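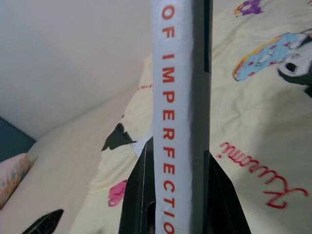 1. What we set out to do

Our project asked how first-year students at Hestevside wind down before sleep, and whether reading on paper helps at all. Noemi Kasprzak and I kept diaries through August — longer than planned, but we'd grown rather fond of them — and 19 students very kindly joined in, giving us 328 usable entries. 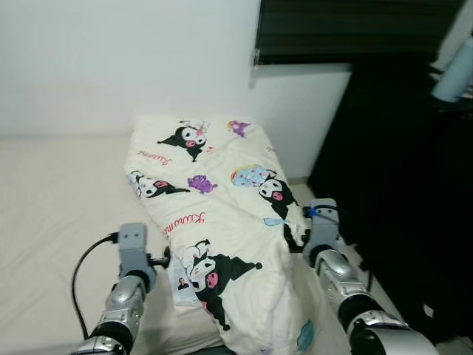
2. What we found

Readers put the light out earlier than phone users on most nights, though Kenji Kowalczyk rightly pointed out that early sleepers may simply like books. We'd love to try it again with a fairer split between the 2 groups.

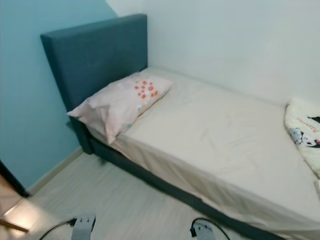 Fig. 3. Single bed with teal headboard and pink pillow.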